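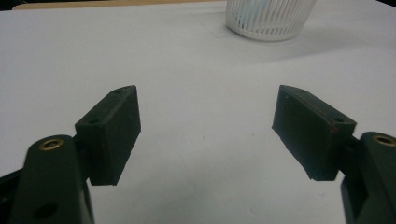

Spent Sunday cleaning out the workbench corner at home. Posting as I go, mostly so I remember where I put things.

The bench top is a white shelf board from the old wardrobe. Santosh Dwivedi gave it to me when he moved out of Plasley. It marks easily but small screws show up on it, and I have dropped a lot of small screws.

First job was wiping it down. Warm water and a drop of dish soap got most of it. Pencil lines came off with a plain white eraser. Two glue spots are staying for now.

Rule for today: everything comes off the bench, and it only goes back if I used it since December.

By that rule the glue gun goes, the second glue gun goes, and the tin of picture hooks goes. The small vise stays.

Screws were the slow part. I had them in jam jars, all lengths mixed. Sorted them into a drawer cabinet I bought secondhand for 1,150 rupees. The seller wanted more and then didn't feel like carrying it back upstairs.

Labels are masking tape and marker. I tried printed ones last year and they peeled off in the first humid week.

One drawer is for threaded inserts. They used to live in a sandwich bag with the wood screws, and I kept picking out the wrong thing.

Urmila Rana asked what size drawers. The little ones take a screw up to 30 mm lying flat. Anything longer goes in the bottom row.

Lunch. Leftover rajma, standing up, because the chair had three boxes on it.

Found: the 2.5 mm hex key I replaced twice. It was inside the tape measure case.

Also found a receipt for 925 rupees from Srivastava, the hardware store by the bus stand, for "misc." No idea what that was. It's in the recycling now.

Cables next. I kept one of each kind plus a spare charger. The rest went in a bag for Anju Ahuja, who fixes radios and will take any wire at all.

Gaurav Katiyar says to hang the pliers on a pegboard. I had a pegboard. I spent more time moving the hooks than using the pliers. They are in a drawer, handles facing out.

The overhead light needed a wipe too. I did that after the bench – wrong order – so the bench got wiped again.

Sandpaper is now in a cardboard file folder, coarse at the front and fine at the back. I threw out 20 sheets that were worn smooth.

Paint cans went to the balcony cupboard. Two had dried solid. I wrote the room and the wall on the lids of the others. "Beige" on its own was no help the last time I needed to touch up the hallway.

Hemant Uniyal wants the old toolbox. It's by the front door, Hemant. The latch sticks, so lift it a little before you pull.

Still to do: the shelf under the bench, which I have not looked at, and the drill bits. The bits are in a coffee tin and will stay in the coffee tin until next weekend.

Floor is swept. Bag of trash is down. Going to sit on the chair now that it's clear.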